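Unit 3: Reading a stream reach before restoration

These notes go with the Skundstead Creek field exercise. Read them before you fill in the reach form. Marina Christodoulou will collect the forms at the start of the next meeting.

Why we walk the whole reach

A map tells you slope and drainage area. It does not tell you whether the channel has cut down below its old floodplain. An incised channel carries high water straight through, the water table drops with it, and willows and sedges on the old banks give way to sagebrush and dry grasses. You will see all of this at Skundstead, sometimes within a short distance.

Our study reach is 853 meters long and starts at the Grokbridge culvert. Walk upstream. Put a cross section every 80 meters and mark each one with flagging on the left bank (left as you face downstream – people mix this up every year).

What to record at each cross section

Bankfull width and depth. Look for the change in slope on the bank, the top of fresh sand deposits, or the lower limit of woody plants. Use at least two of these signs if you can find them.

Bed material. Pick up 10 stones without looking, measure the middle axis of each, and write the sizes in millimeters. Silt is entered as "fine."

Bank plants. Note the main cover within 3 meters of the water on each side. Species names are welcome but group names will do: willow, alder, sedge, grass, bare.
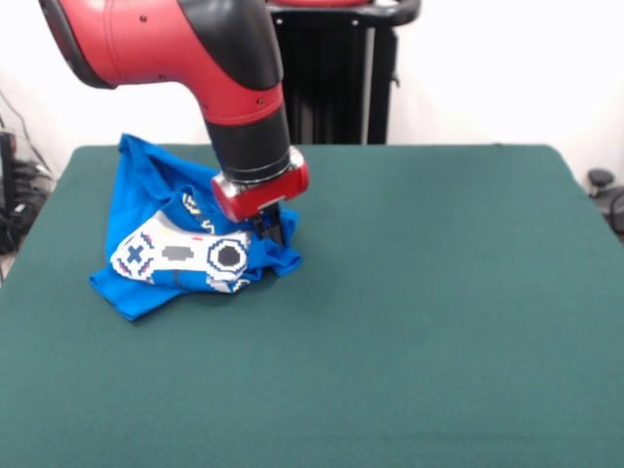 Signs of incision

Compare bank height with bankfull depth. If the top of the bank is level with bankfull, the stream can still reach its floodplain. A ratio above 1.5 counts as moderate incision in this course, and above 2 as severe. Other signs are exposed roots, slumped blocks of turf at the toe of the bank, and headcuts. Record any headcut even if it falls between cross sections, with its height and distance from the culvert.

Choosing a treatment

For next time, read the Girkeva Meadow case and the short Meijer handout on post-assisted log structures. Then pick one cross section and write a paragraph on what you would do there. Leaving it alone is an acceptable answer if your numbers support it.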